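A landline again, after all these years

I have been meaning to write about the phone for weeks, and every time I sit down to do it somebody calls me on it, so I suppose the thing is earning its keep.

Those of you who have been reading since the old apartment will remember that I moved my work things into the Koslow building in November. It's one of the old brick ones down by the river in Elimmont, with tall windows and a radiator that clanks like someone is trapped in it, and I love it very much. What I didn't love, once I had unpacked and put the kettle somewhere sensible, was my cell reception. I'd get one bar by the door and none at all at the table, which is where I spend my entire working day. People would leave me messages at ten in the morning and I'd find them at five, walking home, standing on the corner with my gloves in my teeth trying to call everyone back before they sat down to supper.

So I asked the building office, a bit sheepishly, whether there was still a phone line going into my room. There was! It comes in low on the wall and had been painted over at least twice. The line is through Zendine, who do the internet for the whole building anyway, and adding a plain old voice line to my bill was so easy that I kept waiting for the catch.

Then I needed a phone to plug into it. I had it in my head that I wanted something romantic, a heavy black one with a dial, like the one my grandmother kept on a little bench in her hallway with the phone book underneath. I looked at a few of those online and the nice ones were over $200, and half of the listings said "for decorative use," and I really did want to talk to people. In the end I walked over to Bright, the secondhand place behind the laundromat, and came home with a white push-button desk phone for $16. It is as ordinary as a phone can be. It has gray buttons, a little strip of dark red up near the top, and a coiled white cord of the kind I used to wrap around my finger all through high school.

I cleaned it up before I used it, and I'll tell you how I did it in case you have one of these waiting for you in a closet. Unplug it first. I used a barely damp cloth with one drop of dish soap for the body, and then cotton swabs with rubbing alcohol for the gaps between the buttons, which were pretty grim. You want to go slowly there and keep changing swabs. For the cord I filled a bowl with warm soapy water and fed the coils through a folded cloth, keeping the plugs at both ends well clear of the water, and then hung it over the shower rail to dry overnight. It took most of an evening and a whole podcast about shipwrecks, and I enjoyed it far more than I should have.

Where to put it took longer. I tried the left side of the table first, so I could pick up with my left hand and write with my right, which is how my mother always did it, but I kept dragging the cord through my tea. Straight ahead was no good because that's where the notebook goes. It has ended up a little to the right of the middle, turned at a slant. There's a round cable hole at the back edge of the table, toward the brick, and I'd like to run the line down through it one of these days and be tidy about it.

What has surprised me most is how much better I am on the phone now. I can't wander off! With the cell I used to pace and water the plants and open the fridge and look in it, and then I'd have to ask people to repeat themselves. The cord keeps me in my chair. I also dial from memory again, or try to. I've got my sister's number back in my fingers, the one that starts with 510, and the last bit of the framer's, which ends in 736 and makes a nice little triangle-ish hop across the buttons if you do it quickly. I had forgotten that numbers have shapes. I had forgotten about pressing, too, how you push a button and it goes down and comes back up.

I'm keeping a paper list beside it for everyone else, in pencil, with room for people who move. It's already a mess, and I've spelled the plumber's name two different ways. If you're one of the people who has been asking for the new number, send me a note through the contact page and I'll write back with it. I'm in from nine until I get hungry. Do let it ring for a while, as I may be down the hall filling the kettle.
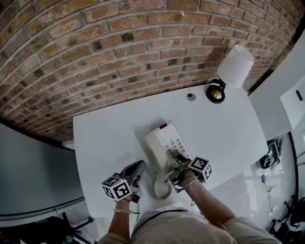 Next on the list

The radiator. I've been told it needs bleeding, and I've been told where the key is kept, and so far I've done nothing with either piece of information.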